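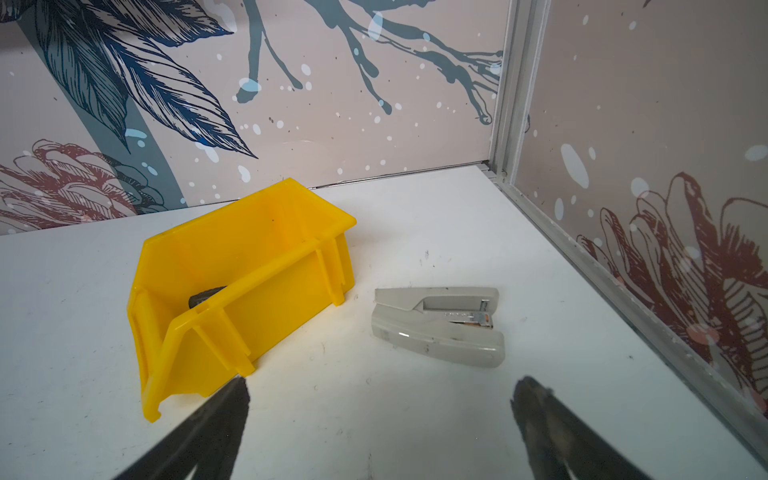 *Wrist camera view: stapler and yellow bin on the tabletop, with the gripper fingers in the foreground.*

## Teaching by demonstration: common questions

These answers cover the Trasta arm with the Plenix remote controller. If you use the older Nautiyal hand unit, the steps are the same but the button names differ.

### What counts as a demonstration?

One complete run of a task, from the start pose back to the start pose. Press Record before the arm moves and Stop once it is home again. A run that ends halfway can be saved, but mark it "partial."

### Should I guide the arm by hand or use the remote?

Either one works. Hand guiding is easier to learn and suits slow tasks with a lot of contact. With the remote, your hands stay out of the wrist camera's view, so we ask for it on any task where the camera images are used in training. Don't mix the two in one task set.

### How many demonstrations do I need?

For a single object that starts in nearly the same spot each time, plan on roughly 900 seconds of recorded motion. Tasks with several objects need more. The Zoline viewer shows your running total at the top of the task page.

### Can I move the objects between runs?

Yes, please do. Shift them a little, turn them, and swap sides now and then. A bin can stand upright or lie on its side. Keep everything within reach of the arm and away from the wall panels.

### Do I have to cover the patterned panels or clean the table?

No. Patterned backgrounds are fine, and so are small specks and scuffs. Don't change panels partway through a task set. Start a new set if you need to.

### Where should the gripper be when I start recording?

Above the table, fingers open, with the target object in the wrist camera view. Both fingertips should be visible too. If one is missing, check the camera mount before you go on.

### The gripper keeps slipping off the stapler. What should I do?

Slow down and line up both fingers across the narrow part of the body before closing. Set the grip force to 4. If the arm of the stapler swings while you lift, put it down and grip again closer to the hinge.

### I made a mistake. Do I delete the run?

Not if you recovered. A missed grasp followed by a good one is useful, so leave it in. Delete the run if you hit the table hard, bumped a panel, or knocked something out of reach.

### Can two people record the same task?

Yes. Each operator should sign in under their own profile. Speeds vary from person to person, and the viewer lets you filter by profile later.

### Why did my recording stop by itself?

Usually the remote lost its connection. Runs also stop after 8 minutes. Anything recorded up to that point is kept in the Drafts folder.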